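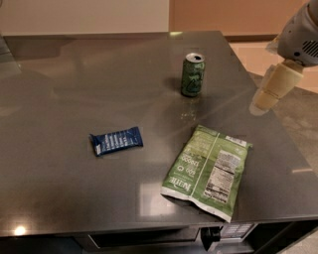
Clean the counter before you blame the gripper

Posted Mar 13, 2019

Most of the maintenance hours spent on small mobile manipulators go to the wrong end of the machine. When the pick rate drops, the usual response is to retrain the grasp model or swap the fingers. In my experience the first two things to check are the surface the robot works over and the wear on the finger pads, and both can be checked with a rag, a ruler and a notebook.

The unit I look after at the Clovby site clears a kitchen counter. The work is ordinary: a green soda can, a snack bar in a navy wrapper, a bag of Kettle chips. The counter is dark gray and polished, and it is the hardest part of the job. It gives the camera a second can, upside down, directly under the first. It returns the overhead light as long soft bands. A few droplets near the base of a can show up as bright points, and a depth sensor has no good answer for a bright point on a dark mirror.

The Brurness arm handbook puts surface preparation in an appendix. It should be in the first chapter, ahead of calibration. A calibration run over a smeared counter stores the smear. We did this in May of last year and spent the following weeks adjusting a hand-eye offset that had been correct all along.

My procedure now is fixed. Wipe the counter with a dry cloth, then a damp one, then a dry one. Leave the lights as they will be during work. Run the arm through 17 approach poses with nothing on the surface and save the depth maps. Any pose that reports an object on a bare counter gets marked, and the cause is found before anything else is touched. Only then does the target board go down.

Finger pads come second. The soft, rounded finger on this class of gripper hides its condition well. It can look the same at 300 cycles as it does at 1,269, and it will not hold the same. The compound glazes where it meets the can, and a glazed pad slides on painted aluminum well before any tear is visible. The Gralto pads we buy carry no stated service life. I log cycles by object type, because a chip bag and a can wear different parts of the finger, and I replace the pads on the log. Waiting for a dropped can is a poor inspection method, particularly with an open can.

There is an argument against all this, and the people at Du Plessis who supply our controllers make it well. A home or office robot has to cope with whatever counter it meets. If it needs a wiped surface and fresh pads, the product is unfinished, and the effort should go into perception. I agree with the goal. I disagree that it excuses the owner of a working machine from keeping a known baseline. A robot can be expected to handle spills and glare, but its technician still has to be able to tell glare from a loose wrist joint, and that takes a clean reference.

The approach speed deserves a word as well. Many installers set one value for travel and one for contact, with nothing in between. Close to a standing can, with the finger a can's width away, the arm is neither traveling nor touching. We added a third value for that zone and lowered it until the finger stopped ringing at the end of the move. The cost was a slower clear. The benefit was that grasp faults and vibration faults stopped looking alike in the log.

I would like suppliers to do two things. Print a cycle figure for pads, by object material, even if it is conservative. Ship the controller with a bare-surface check that runs before calibration and refuses to continue if it fails. Ours takes 21 minutes with the wiping included, and the script is short enough to read on one page.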